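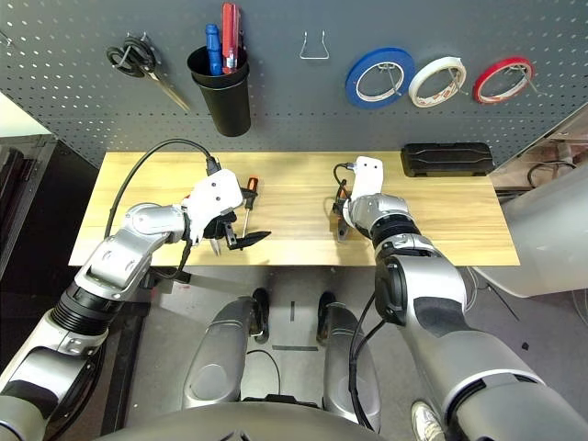
Fig. 1. Tool bench station, pegboard and both arms at the table.

Pre-purchase inspection checklist: two-arm bench station
Site: Brenia, assembly hall
Supplier: Mernell
Completed by: Vendula Murín
Date: 12 March 2020
Marks used: OK / ACTION / HOLD (no order until closed) / N/A

1. Bench and pegboard

1.1 Tabletop level, edges free of splinters. OK
1.2 Pegboard fixings tight, no movement when pulled by hand. OK
1.3 Every tool has its own hook or holder. ACTION
Comment: Scissors, three tape rolls and the two screwdrivers in the wall cup have a place. One wire hook is spare. The orange-handled screwdriver and the black tool next to it were lying on the table under the left gripper. Add one hook and one cup to the parts list. Low cost, can go through the Brenia consumables budget.
1.4 Scissors stored so that the blades cannot be knocked by an arm. ACTION
Comment: Open blades on a hook at upper left. Price a closed sheath or move them off the station.
1.5 Cases and boxes kept out of the arm path. OK
Comment: Black case is in the right rear corner, against the wall. Mark its position on the tabletop.

2. Cables

2.1 Cables clear of the table edge. HOLD
Comment: The left gripper cable makes a wide loop over the table and goes down over the left edge. The long cable from the right arm hangs in a loose curve towards the floor. Both need clips or a sleeve along the arm. Mernell lists a sleeve kit, 88 per arm. The quotation does not include it.
2.2 Spare cable stored off the floor. OK
Comment: Coils are on the shelf, upper right. No labels checked. See 5.3.
2.3 Strain relief at gripper connectors. ACTION
Comment: Supplier to confirm bend limit in writing.

3. Floor and access

3.1 Floor tape shows the working zone. ACTION
Comment: Dark tape on a grey floor is hard to see from standing height. Replace with yellow and black.
3.2 No person within reach while arms are powered. HOLD
Comment: There is no fixed guard in the quotation. Piras to quote for a light curtain or a gate with interlock. Hold the order until that price is known, as it may cost more than the grippers.
3.3 Safety footwear worn by all persons near the station. ACTION
Comment: White sneaker seen at the right-hand side. Site rule applies to demonstrations too.

4. Grippers

4.1 Fingers free of cracks and loose screws. OK
4.2 Spare fingers included in price. ACTION
Comment: None included. Request 4 pairs.
4.3 Emergency stop tested from both ends of the table. OK

5. Budget items arising

5.1 Bench height kit from Stova: 284 quoted, 277 if ordered with the pegboard. Take the second price.
5.2 Sleeve kits, two arms: 176.
5.3 Cable labels: from stock.
5.4 Guarding: awaiting Piras.
5.5 Service contract, second year: not priced. Ask Mernell before September, when next year's budget closes.

Result: HOLD. Items 2.1 and 3.2 to be closed before an order number is issued. All other actions may be completed after delivery.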